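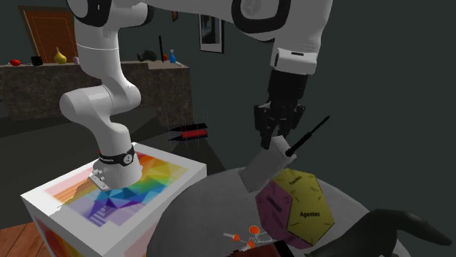 2 min read

How long should a round tablecloth be for a side table?

Posted by Oanh Đinh in Home & Living

I've bought a small round side table second-hand and the top is badly marked, so I want to cover it right down to the floor. The shop near me only has square cloths and one round one that looks too big. How do I work out the size, and can I hem a round cloth without it going wavy? I have a basic sewing machine and I'm not very experienced. I'd like to have it finished before family come in December.

Estíbaliz Sotomayor

Measure across the top, then measure from the edge of the top down to the floor. Double the second number and add it to the first. My table is 50 cm across and 60 cm high, so the finished cloth came to 170 cm. Take off 2 cm if you don't want it dragging when you vacuum.

Then add your hem allowance all the way round. Keep it narrow, 1 cm at most. A deep hem on a curve is what makes it go wavy, as the outer edge is longer than the part you're folding it onto. Run a line of long stitches close to the raw edge first, pull the thread gently until the edge curls in, press it flat with the iron and then sew. Go slowly.
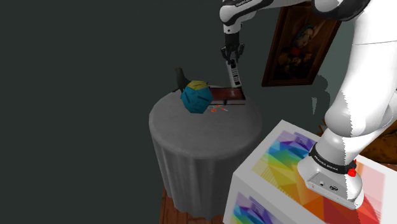
Plain grey cloth to the floor on a round side table

If your fabric isn't wide enough you'll need to join it. Don't put the seam down the middle. Use one full width in the centre and a strip on each side, so the joins mostly end up in the folds. Wash cotton before you cut it – mine shrank quite a bit and I was glad I'd waited.

For colour, a mid grey hides dust better than white or navy.

Mateos

Just buy the big one and cut it down. Fold it in quarters, pin a string at the folded corner and swing it round with chalk. Half the finished width plus hem is your string length.

Radix

You can use iron-on tape if you can't be bothered sewing. It held for a year on mine but came loose in the wash after that. Bias binding looks better and it goes round curves fine. Check the market on Wednesday, the fabric stall there sells it by the metre.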